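Folding jeans with a raw hem so they stack evenly

Mahfuz Sultana
Posted Nov 23, 2021

I have several pairs of light denim jeans with frayed edges and I fold them on the bed before they go in the drawer. The finished hems stack fine. The frayed ones come out thick at one end and the pile leans. The drawer is a Menon, shallow, and it catches if anything is higher than the side rail. Is there a fold that deals with this, or should they be hung?

3 replies

Paavo Hämäläinen

The extra thickness is mostly seam, and the fray adds little. Lay the jeans flat with the zipper closed and the pockets pushed down. Fold one leg onto the other, inseam to inseam, then pull the crotch point inward so that the long edge is straight. Bring the hem up to a point 2 inches short of the waistband. If it goes all the way, the hem and the waistband sit on top of each other and you get the lean you describe. Then fold in half again, or in thirds for a shallow drawer.

Alternate the direction in the stack: waistband fold to the left, next pair to the right.

A duvet is a poor surface for this. It gives under the hand and the seams shift as you press.

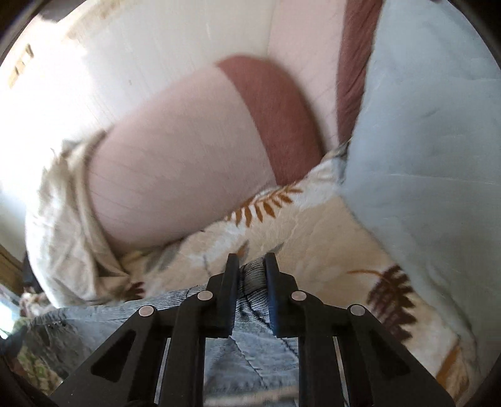 Pick the leg up by a seam whenever you can. The raw edge sheds threads each time it is pulled, and on a twill weave the loose ends run a short way into the cloth. If you want to stop the fraying at its present depth, run one line of straight stitch just above it. Use a denim needle.

warkow_flat

just roll them. takes up the same space and you can see every pair

Cultia

Rolling works in a deep drawer. In a shallow one the roll is higher than the fold, and the original post says the drawer catches. I had the same problem with a Ravport chest until I started filing jeans on edge in a low box, fold side up.

Hanging is fine for denim. Use a bar hanger, fold over at the knee, and leave the frayed end on the side facing away from knitwear, as the threads transfer. I moved mine to hangers in January and have not gone back to the drawer.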